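Week 6 - Handing tasks over: who does what after the robot arrives

Reading for Friday: the Stindach case, sections 3 and 4. Bring your task sheet.

**Where we left off**

Last week we split jobs into tasks. A job title like "room attendant" covers a lot of separate tasks, and a machine usually takes over a few of them. The rest stay with people, often in a different order and at a different pace.

**The Stindach case**

Stindach cleans and resets furnished rental apartments and employs 40 people. In February it began trials with a two-armed robot from Drindix. The trial covers tabletop work only: clearing small items, handling dishes, and gathering up blankets and other soft goods. Beds, bathrooms and floors were left out.

Margareta Mihăilă, who ran the resetting crew before the trial, now spends part of each shift at the robot station. Her written account is in the course folder. Two points from it matter for us.

1. Fabric is slow. A plate has one shape. A blanket has a new one each time it is put down, and the arm has to find a fold it can hold.
2. Mixed tables are harder than tidy ones. Sharp, soft and breakable things lie close together, and the order of picking matters.

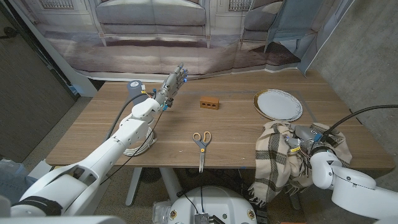 Both points affect staffing. Someone has to watch the arms, step in when a grasp fails, and record what went wrong. At Stindach this was first treated as spare-time work and added to existing shifts. The log reached 3679 entries before anyone was given paid hours to go through them.

**What changed for the crew**

- Less lifting and stacking, more standing and watching
- Breaks tied to the machine's schedule - this was the most common complaint
- New skills, but no new pay grade so far
- Newer staff get less practice at the tasks being trialed

Cornel Căpraru argues that the last item is the serious one. If the robot is down, the crew must still reset the apartment by hand.

**For discussion**

Should watching a robot count as a separate job? Use Mihăilă's account and your own task sheet. Groups of 3, one page per group.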